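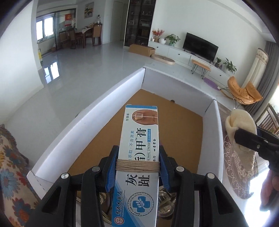

Figure 3. Medicine box, 20g, with beige string wound around it.

Working papers > Household metals > Section 4

4. Resale of small silver bars: what sellers got back

4.1 Sample and price records

Data first, then the spread. The sample is 155 sales of small private-mint silver bars, all sold by households to a shop counter, all in Utirura. Two shops. Feltbridge is the bigger one and posts a buy price on a board by the door, changed each morning. The other, Schwaiger, quotes only when the bar is on the counter. We treat the posted price and the spoken quote as the same kind of number, though they may not be (see 4.4).

For each sale we have the weight, the maker if stamped, the price paid to the seller, and the spot price at the hour of the sale. Original purchase price only where the seller kept a receipt. That was 80 of the 155. The rest we filled in from old price lists where we had them and left blank where we did not. Blanks are dropped from Table 5 but stay in Table 4, so the two tables do not add up to each other and are not meant to.

Coins are excluded. Legal tender pieces trade on a different footing in both shops and mixing them in moved the averages around more than anything else we tried. Rounds are kept, since the counter staff price them as bars. Jewelry out. Scrap out.

4.2 Measuring the spread

The spread here is the gap between what the seller paid over spot when buying and what the seller got over (usually under) spot when selling. Both as a share of spot on the day. Silver price moves are therefore taken out. A seller may have made money in cash terms and still show a bad spread, and several did.

Smaller bars do worse. No surprise. The premium on a one-ounce bar at purchase is mostly the cost of making and handling it, and the shop does not pay that back. Large bars start with a thin premium, so there is less to lose. What we had not seen in earlier work is how sharply the line bends. Between the one-ounce and the five-ounce group the spread drops fast, then is close to flat all the way up to the kilo.

Maker matters less than sellers think. In interviews most sellers named the stamp as the reason they chose a bar. At the counter the stamp bought them very little. Feltbridge pays one price for any maker on its list and a lower price for any maker off it, and thats the whole rule. Within the list, no difference at all.

4.3 Condition and packaging

Sealed bars got more than loose ones at Schwaiger and the same at Feltbridge. The Schwaiger gap is small but steady across weights. Gion Holzer, who ran the counter interviews, put it down to testing time: a sealed bar in a known sleeve gets weighed and passed, a loose one gets weighed, tested and looked at again. On a busy afternoon that is worth something to the shop.

Tarnish made no difference we could find. Sellers clearly beleive otherwise. Many had wiped or polished bars before bringing them in, and a few had scratched them doing it. Scratches did not matter either, for bars. For rounds with a raised design they did, a little, at both shops.

Assay cards without the matching bar: no value. Bars without the matching card: treated as loose.
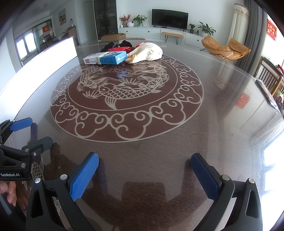
Figure 4. Round table, glass top over dark brown wood grain.

4.4 Posted versus spoken prices

The board at Feltbridge is set once, before opening. Spot keeps moving. So a seller who comes in late on a rising day gets a worse deal against live spot than one who came at 9 a.m., and the other way round on a falling day. Over the full sample this washes out. Over any one day it does not, and regular sellers know it. Eleven in the morning was the busiest hour on rising days. On falling days the trade came later and was thinner.

Schwaiger quotes off live spot, with a margin that the owner says is fixed. Our records show it mostly is. It widens for single one-ounce bars and narrows when a seller brings a lot. We found no sign that it depends on whether the seller is known to the shop, but the number of first-time sellers is low and we would not lean on this.

4.5 The Ira savings plan

A part of the sample bought through Ira, a monthly plan that sends a small bar whenever the balance covers one. More than 300 households had joined by February, going by the plan's own newsletter. Only a few appear in our sales. Their spreads are the worst in the data. The plan ships the smallest bar it can each time, so a member who could have had one large bar ends up with a drawer of small ones. Delivery is charged per parcel on top, and we have not counted it. With delivery in, the gap would be wider still.

Thaddäus Mayrhofer has argued that plan members would not save in silver at all without the small bars arriving, so the fair comparison is with not saving. Possibly. We cannot test it here. Members who had switched to the larger-bar option had spreads in line with everybody else.

4.6 Limits

One town, two shops, one metal. Receipts are kept by careful people, and careful people may also shop around, so Table 5 probably shows better results than the typical seller gets. Private sales between households are missing altogether. Tax is left out. Section 5 runs the same measure on gold bars under one ounce, with the same exclusions.

Contact the authors | © Household Metals Working Papers | Back to top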